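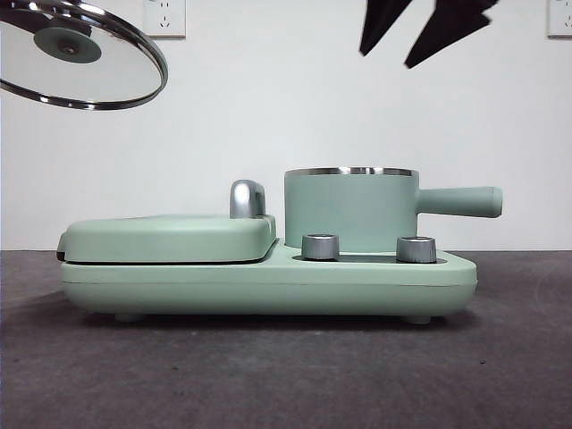 Wollia breakfast notes, README

Hi! I keep a log of what I eat in the morning, and at some point the log got big enough that a couple of people asked for a copy, so I cleaned it up and put it here. It's one plain CSV file plus this page.

What's in it

There are 384 rows, one per breakfast. I dropped the ones where all I wrote was "toast?" and that left 332 in the clean file. The raw one is in the old folder if you like question marks.

Columns

day: a running number, starting at 1
place: home, Neker or Urquhart (Neker is my sister's town, Urquhart is where I work in August)
food: whatever I typed, lowercase
minutes: from walking into the kitchen to sitting down
hungry_by: the hour I first wanted lunch, 24-hour clock
mood: 1 to 5, written down before coffee, so be kind

Things to know before you use it

The minutes column is rounded to the nearest 5 up to row 15, and after that I used the kitchen timer. Please don't draw a trend line across that spot (I did, and got very excited over nothing).

"Eggs" means scrambled unless it says otherwise. "Marnik" is the bakery down the hill, and it always means a seeded roll with butter — sometimes two, which I never wrote down properly. Sorry!

There are 3 rows with a hungry_by earlier than breakfast itself. I left them in. Two are typos and one was a very early flight.

Blank cells mean I forgot, not zero. My spreadsheet likes to turn them into zeros when I save, so check that first if your averages look odd.

License

Use it for anything you like, class projects included. A link back is nice but I won't chase you.

To do

Split the food column into food and drink
Fix the accents in the jam names
Add the winter rows, which are still in a paper notebook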